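Home Notebook Entries People Kit list Archive Log in

September, notebook entry, bedroom chores
Erzsébet Takács

Picking clothes up off a bed today. I came in thinking this would be the easy one after all the fuss with the cutlery drawer, and Norbert said on the stairs that it wouldn't be, and I owe him a coffee. Five sessions of this planned for the Remley flat and I'd only got my head round two of them by lunch.

The question for the month, for anyone reading who missed the Wosley meeting: can a machine tidy a bedroom yet? My own answer before we started was "no, but it could make a decent start". I still think so, more or less. Flat things on flat things are the horror. A mug has a handle and stays mug-shaped while you think about it. A shirt slumps into something new every time you let go, and you have to decide where to grab it all over again (I do this at home without noticing, usually while looking for a sock).

So we're doing it by hand first, with the hand-held gripper, to get a feel for what a sensible grasp even looks like. It's a good way to get humble. You've only got two stubby jaws, you can't feel the cloth, and you find yourself talking to it. I tried coming straight down on the middle of a heap and got a pinch of garment and a pinch of sheet, and up came the lot! Much better to go for a ridge or a loose corner from the side, low and slow.

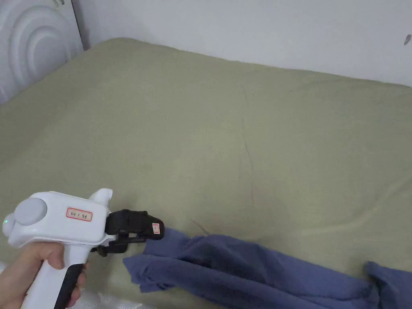 What went wrong, and what I'd change

- Dark blue on olive green is fine for me but I'd like to see a darker sheet too. Folds and shadows look awfully alike and I bet the software will say the same.
- Wrinkles in the bedding. I went for one by mistake, thinking it was a hem. If I can be fooled, so can anything we train on me.
- I rush the approach. Norbert timed one pick at 6 seconds and then made me do it again at half the speed, and the slow one held.
- Wrist. After 45 minutes mine was complaining, so swap hands or swap people.
- Inside-out sleeves. No idea. Park it.

Norbert thinks we should forget folding altogether this year and just get things from bed to basket, and I've come round to it. Most of my own tidying is bed to basket if I'm truthful, and I'd pay good money for a machine that did only that. The Verstraete people are keen on folding because it looks lovely in a demo, but a folded shirt on a table somebody has cleared for you is a long way from a Tuesday-night bedroom, if you see what I mean.

Still to do: wipe the jaw pads down with Clolurine before the towels session, find out who has the spare battery, ask Norbert for his timing sheet (he wrote it on the back of something). Towels next, then the fitted sheet, which I'm dreading.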